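THE WEEKEND LETTER
Saturday, July 24, 2021

Do you need to replace your pillow every year?

The Brastmont sleep shop on the ring road has a sign in its window telling you to throw out your pillow after 12 months. The shop sells pillows. I mention this only because a surprising number of readers have written in to ask if the rule is true, and most of them had already bought the new pillow by the time they wrote.

I went looking for where the 12 months comes from. The leaflet by the till says "experts recommend." I asked which experts. The clerk was very nice and said it was on the website. The website says "sleep professionals agree," and links to a page where you can order two pillows and get the second at half price. That was as far down as the trail went.

There are real reasons to get rid of a pillow. It goes flat. It gets lumpy. It smells, even after a wash. If you fold it in half and it stays folded, the filling has had it. None of these things happen on a schedule. I have a cheap polyester one that gave up before its first December, and a feather one that has lasted 13 years and still springs back when I let go of it. By the Brastmont rule I should be on my fourteenth.

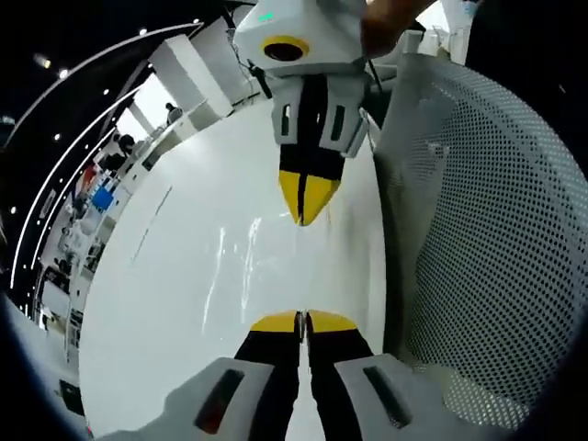 Then there is the weight claim. You have probably heard some version of it: an old pillow gets much heavier because of dust mites and dead skin. The leaflet repeats it with a cartoon mite looking pleased with itself. I weighed my feather pillow on the kitchen scale and got 700 grams. I would love to tell you what it weighed when it was new, but I didn't write it down, and I doubt the people who made the cartoon did either. Dust mites are real and some people are allergic to them. If you are one of those people, a zippered cover and a hot wash will do you more good than a receipt, and your doctor is a better person to ask than a window sign.

The fancy end of the market is no better. Karia has a foam pillow with a "cooling core" and a "five-year renewal plan," meaning they send you a new one before you have decided you want it. Read the small print on that plan – you have to cancel in writing. Pillay, who I had hoped would be the sensible ones, say 17 months for their standard range. Why 17? I emailed to ask and got a coupon.

So what do I do? I wash mine when the label says I can, dry it all the way through (a pillow that is still damp in the middle will go musty within days), and put a cover on it. Foam ones mostly shouldn't go in the machine at all, so check first. If my neck hurts in the morning for a week and nothing else has changed, I look at the pillow. If it doesn't, I leave the thing alone.

A few of you asked about mattresses, where the rule is apparently eight years, and where the bill can run past 2000 dollars. I am reading up on that one and already don't like what I see. If you still have the leaflet that came with yours, please send me a copy, especially if it names a source. Comforters will have to wait until after that.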